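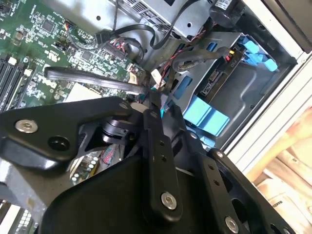

Prestolach Cable Tidy Kit for Desktop Computers

If you have ever taken the side off an older desktop computer to add a bit of memory, you know how it goes. You wanted five quiet minutes and one small job, and there you are holding three cables out of the way with the back of your hand while you hunt for the slot you need. We sell a lot of memory and a lot of drives at Prendari, and the thing people write to us about afterward is nearly always the wiring! So we are very happy to have the Prestolach kit back on the shelf after a long summer without it.

It is a simple set of soft ties, stick-on anchors and labels, made for the inside of a computer case, where the wires are thin, the connectors are small and there is never quite as much room as you would like. A green motherboard with wires in red, orange and blue plugged in near the top, a thin gray cable wandering off across it, a loose plug hanging by the edge – plenty of machines look like that inside, and they are just the sort this kit was put together for.

What comes in the box

100 soft hook-and-loop ties, black, in two lengths
A roll of write-on labels for the connector ends
Stick-on anchors in two sizes, with a few spare adhesive pads
A plastic lifting tool with a rounded tip
A zip pouch that holds the whole lot
A fold-out leaflet with large print (our own customers asked for that, bless them)

About the ties

We have tried a good many ties over the years, and the hard plastic kind still has its place, but you do have to snip it off every time you change something, and snipping next to a tiny fan wire is no fun at all. The Prestolach ties wrap around and press closed, and they open again as often as you like. The short ones suit fan leads and front panel wires. The long ones will go around a fat power bundle with a little to spare, and you can trim them with ordinary kitchen scissors if you want a neater tail.

About the anchors

The anchors go on the bare metal of the case, never on the board itself. Wipe the spot with a dry cloth, press the anchor down firmly and leave it overnight before you hang anything heavy from it. We know that waiting is a nuisance – do it anyway if you can. They hold nicely on painted steel too, though a rough or powdery finish may need one of the spare pads.

Getting started

Shut the computer down, unplug it from the wall and lay the case on its side on a table with good light. Touch a bare metal part of the case before you reach in. Take a picture with your phone, then label each connector before you pull anything loose, even the ones you are sure you will remember. Work on one bundle at a time, starting with whatever crosses the memory slots, and keep every cable well clear of the fans. Leave a little slack at each plug so nothing tugs on the board. Before you close up, check that the clips at the ends of the memory slots can still open all the way.

Good to know

The kit fits standard towers and most smaller desktop cases. It is a bit much for a laptop, and we would point you to the Yuen slim ties for that job. If you look after a whole classroom or office of machines, the Putero bulk carton has 2000 of the same short ties and no anchors or tools.

Item details

Item number: 245
Tie color: black
Sold as: single kit, or a bundle of 4 kits at a lower price each
Returns: unopened kits, any time through the end of November

Back in stock October 25, 2024. Orders placed before noon go out the same day, and you are always welcome to write to us at Prendari if you aren't sure which ties you need. Tell us the make of your case if you know it, and we will do our best to help.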